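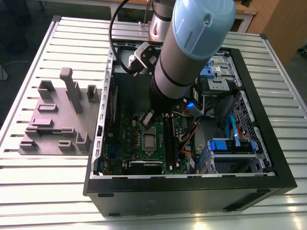

4. Sign-Up Practices and the Order of Performance

4.1 Setting and material

The four open mics in this study are held in Javberg, Plekham, Portela and Cleltmont. All are acoustic evenings that come before, or stand in for, a ticketed concert by songwriters from the region. The Javberg evening takes place in a side room of a public library. Plekham uses the back half of a bakery that stays open late for the purpose. Portela has a church hall with a low stage, and Cleltmont a bar where the music competes with the kitchen. None of them charges the people who play. Javberg and Portela charge the audience for the concert but let people in free for the open mic and ask them to pay at the break.

We kept records for 137 evenings. The sign-up sheets from those evenings list 1693 turns at the microphone, where a turn is one performer or group called to the stage once. A duo counts as one turn. A person who played alone and later came back to accompany a friend was counted under the friend's name the second time, as this is how the hosts wrote it down. Sheets were photographed at the end of the night and typed up within the week by Remedios Alcaraz, who also attended most of the Portela evenings and wrote the field notes quoted in this section. Each set of notes was kept under 1000 words so that evenings could be compared without one long account drowning out the others.

Two kinds of information are missing. Cleltmont threw out its sheets during the summer break, and for those evenings we have only the host's running list, which gives first names and no times. At Plekham the sheet was sometimes taken home by a performer who had written lyrics on the back. We have left these evenings in the count but do not use them where the argument depends on times.

4.2 Three ways of making a list

The hosts described their systems to us in much the same words ("you sign up and you play"), but the lists were made in different ways.

At Javberg and Cleltmont the sheet is put out when the doors open and performers write their names in the slot they want. The slots are numbered. Slots in the first third of the evening fill last, apart from the very first, which at Javberg was usually taken by the same small group of older players who wanted to be home early. The middle slots go within minutes. Several performers told us they arrived well before the doors in order to get one, and at Cleltmont a line formed on the stairs on evenings when a known songwriter was booked for the concert afterward.

At Plekham names go into a mixing bowl and are drawn. The host draws one name at a time, calls it, and draws the next while the performer is tuning. No one knows the order in advance, including the host. This has the effect that people cannot step out for air or move a car without the risk of missing their turn, and the room stays full. It also means that beginners spend the evening in a state that one of them described as "like waiting at the dentist's with a guitar on." A missed name goes back in the bowl.

At Portela the host makes the order herself from a list of arrivals. She asks each person what they plan to play and whether they need the piano, then writes out an order on a card. She gave two aims when asked about this. The first was to avoid moving the piano more than once. The second was to keep from having several slow songs in a row. The field notes suggest a third, which she agreed with when we put it to her later: new performers were placed directly after someone reliable, and never directly after someone very good.

4.3 Who plays when

Where performers choose their own slots, regulars hold the middle of the evening. This was plain at both Javberg and Cleltmont. We counted a performer as a regular if the name appeared on the sheet for at least half of the evenings we recorded at that venue in a season. By this measure, first-time performers at Javberg were found mostly at the two ends of the sheet. They tended to arrive later, since they did not know how fast the sheet filled, and they took what was left.

The result is easy to mistake for a decision by the host. A first-time performer at Cleltmont, a woman who had driven from Plekham, told us she had been "put on last." The sheet shows her name in her own handwriting in the last slot. She had come in after the line on the stairs had already gone through, and every other slot was full. Her sense of the matter is still worth recording. From where she stood, the effect was the same as being placed there, and she did not come back during the period of the study.

The Plekham bowl removes this pattern. First-time performers and regulars are spread across the evening about as evenly as chance would have it. Regulars grumbled about the bowl more than newcomers did. One, who had played at Plekham since it opened, said he had no objection to it in principle but had now been drawn last on several occasions when he had work in the morning. The host's answer was that he could ask her to stop drawing him. He continued to play.

Portela is harder to summarize. First-time performers there appear almost entirely in the second quarter of the evening. They are given a room that has settled and has not yet begun to look at the clock. They are also, by the same rule, kept away from the slots just before the concert, when the paying audience has arrived and the room is at its fullest. Regulars hold those slots. Some newcomers saw this as kindness, and others noticed after a few visits that they were still being treated as new.

4.4 Song limits and what is done with them

All four venues have a stated limit of two songs. It is read out at the start of the evening, and at Javberg it is also printed at the top of the sheet. In practice the limit is applied with care for how the evening is going. When few people have signed up, hosts call out "one more if you've got it" near the end of a turn. When the sheet is full, the limit may drop to one song without warning, usually in the last part of the evening, and so the people at the bottom of the sheet lose the most.

Talk between songs is not covered by any of the rules. It takes up a good deal of the time. Alcaraz's notes from a September evening at Portela record a turn in which the introduction to the second song was longer than the song. The host let it run. She told us afterward that the story was better than what she had planned to say herself, and that she had made up the time by skipping her own song. At Cleltmont the host stands up when an introduction has gone on too long. He does not say anything. Regulars know what it means and newcomers often do not, and on more than one evening a newcomer thanked him from the stage for the standing ovation.

Tuning is treated differently from talk. We saw no host hurry a performer who was tuning, even when it went on for some time. At Plekham other performers will lend a tuned guitar across the tables, and the loan is usually returned with a mention from the stage.

4.5 Staying and leaving

Hosts at all the venues complained that people play and leave. The complaint was strongest at Cleltmont, where the room thins out after the middle slots. Those slots belong to regulars, who bring friends, and the friends go when the regular has played. Whoever is on last plays to the staff and to the other late names on the sheet. At Plekham the bowl holds people in the room until their name is drawn, but it does nothing to hold them afterward, and the last name drawn has the smallest audience there too.

Portela loses the fewest people. We are reluctant to credit the host's ordering for this. The concert follows directly, tickets are sold in the same hall, and there is nowhere else to go in the neighborhood at that time of night. On the evenings when no concert was booked, the hall emptied in much the same way as the bar in Cleltmont did.

Javberg tried a change during the study. From the second season on, the host moved the concert act's first song into the middle of the open mic, unannounced, so that people who left early might miss it. The songwriters were willing, and some of them stayed to listen to the turns that followed. The host believes more people now stay. Our records for the venue do not cover enough evenings after the change to say, and attendance there was never counted at the door. What the sheets do show is that the late slots at Javberg began to fill sooner than they had before, and that a few of the names in them belonged to regulars.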